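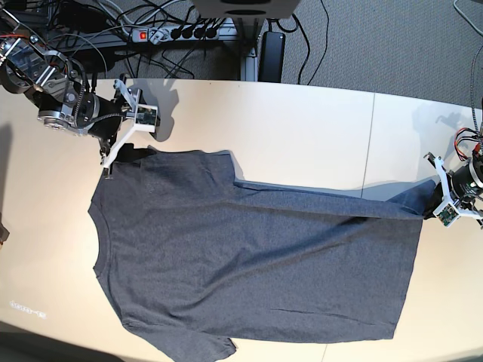

Folding T-shirts: the questions I keep getting

Print this page | E-mail this page

I put up my first post about folding in April and the questions haven't stopped since, so I've gathered the usual ones together. I'm no expert, I just have a lot of T-shirts and one very shallow drawer!

Do I really need a table?

You need something flat that's bigger than the shirt. The bed works at a pinch but it gives when you press on it, and the folds go wandering off. I used the bed for years and then moved to the kitchen table, and I'd never go back (my back says the same). Wipe the top down first if you've had toast on it.

Front up or front down?

Face down if you want the front showing at the end, which I do for anything with a print on it. For plain ones I don't bother checking. Life's too short.

Which way round should the shirt go?

I lay mine sideways, neck to the left and hem to the right, and fold the long edges in from there. Lots of people have the neck pointing away from them and that's fine too. Try both and see which your hands like.

What do I do with the sleeves?

Fold one side in towards the middle, then flip the sleeve back on itself so it lies along the fold. Same again on the other side. If the sleeve sticks out past the edge you've folded too little, so open it up and have another go – it only takes a second.

Mine always come out wonky. Why?

Nine times out of ten it's the side seams. Cheaper shirts twist in the wash and the seams creep round to the front, so if you line everything up by the seam you get a lopsided parcel. Go by the collar and the hem instead. Hold the shirt at the shoulder and at the hem, give it a gentle pull along its length, and lay it down again. Don't yank, especially at the neck, or you'll end up with a wavy collar.

Should I iron first?

I don't! Smoothing with the flat of my hand from the middle outwards gets rid of most creases in ordinary jersey. If it's 100 per cent cotton and has been sitting in the basket since last week, well, you might want the iron.

Roll or fold?

Fold for the drawer, roll for the suitcase. I fold in 3 across the length so they stand up on their edges, and I've got 33 in a drawer that used to jam with half that many. Rolling is nicer for holidays but mine come undone in the drawer.

Do dark greys and blacks need anything special?

Only a fluff check. Bits show up horribly on dark heathery colours, so I go over them with a lint roller while they're flat, before the first fold. Wash them inside out as well.

How long does a whole load take you?

One side of a record, if I don't stop for tea.

Last updated 2018-09-09

Contact | © Drerkora Home Notes | Back to top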